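Filed under: Meetings & Minutes / Safety

Minutes of the Sendine incident review, September

Present: Gadisa Worku (chair), Chaltu Workneh (minutes), two operators from the Warkura site. Apologies from Prestum.

1. Previous minutes
Agreed, with one correction. The spare gripper is on loan to Cordeiro, not sold.

2. Right arm stall, run 204
Chaltu went through the log. The arm stopped part way through a reach and the controller reported a joint fault, code 578. The operator cleared it from the console and the arm moved again at once, before he had stepped back. It passed close to his wrist. He was not hurt. The stop button was working but was out of his reach.

Gadisa asked whether this had happened before. The same code appears in run 67, where it was cleared and not written up. Both operators said they had taken it for a nuisance fault.

3. Cause
Not settled. Chaltu thinks the cable along the right arm is being pulled when the arm reaches forward, and that the signal drops out for a moment. Gadisa is less sure and wants the joint itself looked at. Prestum to be asked for their view – they have had the log but not replied.

4. Table work
The fork task stays suspended on the unit that faulted. 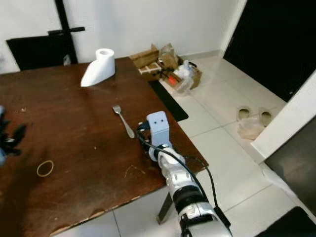
Small flat items bring the gripper down close to the tabletop, and a stall there leaves little room to get a hand clear. Agreed that nobody reaches over the table while the arm has power, including to reset an item.

5. Actions
Cable to be re-routed with more slack and tested over 3 full reaches – Chaltu.
Restart after a fault to need a second press at the console – Gadisa to raise with Prestum.
Stop button to be moved to the operator's side – Warkura operators, before the next run.
Run 67 to be written up late and added to the fault book – Chaltu.

6. Any other business
Key to the parts cupboard still missing.

Meeting closed 4.20 pm.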